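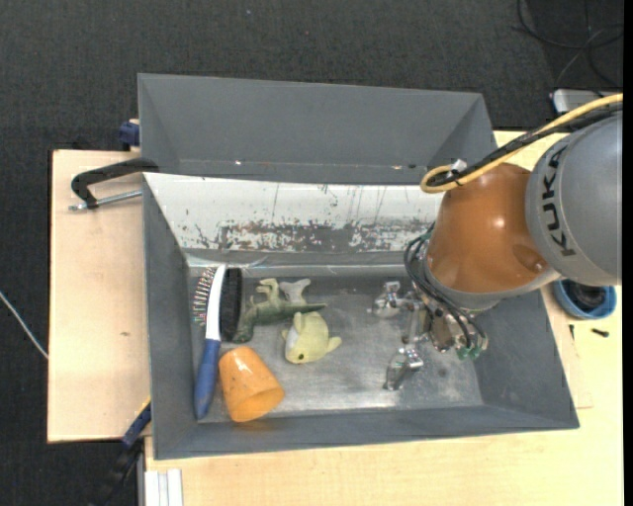 Subject: Re: [cell-upkeep] Cable wear at the wrist on bin picking cells

Hi all,

Great question, and one I love, so forgive the long answer! We run a KUKA arm with a three-finger gripper over a gray bin clamped to a wooden table, and the cables used to eat half my week.

> On our Huerta cell the gripper cable keeps rubbing through
> near the last joint. How much slack do you leave, and how
> often do you check it? We tie ours down tight at the moment.

Tight was our trouble too. What fixed it for us was letting the cables hang in loops at the wrist, then turning the last joint by hand control to both ends of its travel at 10 percent speed. Watch the loops the whole way. If anything pulls straight, add slack and go again. It takes 15 minutes and it's a lovely thing to see it finally swing free!

Checks: every 64 hours of run time I feel along the jacket for flat spots, and I try the bin clamps while I'm there. A bin that has crept even 2 mm will have you chasing bad grasps all afternoon (ask me how I know).

After any clamp work I redo the bin corners in Jivent before picking again. Does anyone have a good way to script that step? I'd be thrilled to try it.

Cheers from the Luseseck cell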